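Re: [teleop-users] demos for bin picking, pendant or hand guiding?

April 2022, so no, the wiki page isn't current. Sorry, quick one between runs.

> We are about to start recording demos for a mixed bin and can't agree
> on how. Half of us want to push the arm about by hand, half want to do
> the lot by remote control from the next room. Does it matter much for
> the training later? Also how many do you need before it's worth
> training anything? We have the Skalano controller and nobody trained
> on it yet.

We've done both at Stumetti. Hand guiding first, all through March. Fine for big slow moves, awful near the walls of the bin. It's a heavy arm and you lean on it to get the last bit of travel, and the lean goes in the recording. Your own arm gets in the way of the camera too. We threw out 56 demos for that alone.

Remote control since then. Slower to learn — give each operator 2 full days before you keep anything they record — but the paths are much cleaner and the wrist stays where you'd want it. Skalano is ok for this, turn the smoothing down, default is far too high and you overshoot.

Current setup:

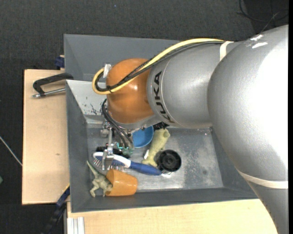

KUKA over the front bin, finger above the head of the brush.

Brushes are the hard ones for us. People go for the head becuase it's the biggest bit, then the pick slips as soon as you lift. We now ask operators to go for the handle if they can get at it, and to back right out and start again if they miss. Don't let them fiddle. A demo with six little nudges in it teaches the arm to nudge.

Cups on their side, go in over the rim. Soft toys whatever, anything works.

Numbers: first policy that was any use at all came from nearly 400 demos, on the Nornum code, not much changed. Before that it mostly hovered. Your bin might be easier than ours.

Other bits
- clamp the bin to the board. Ours crept and it spoiled a whole afternoon
- check the cable loop at the wrist before you turn the last joint far, the pendant wont warn you
- reshuffle the objects every run, by hand, and don't tidy them
- log the misses as well, label them, you will want them later

Cropper will trim the dead time off the start and end of each file. Use version 41 or later, older ones drop the gripper channel and don't say so.

Can send our operator notes if wanted, they're a bit rough. Back on the list tomorrow.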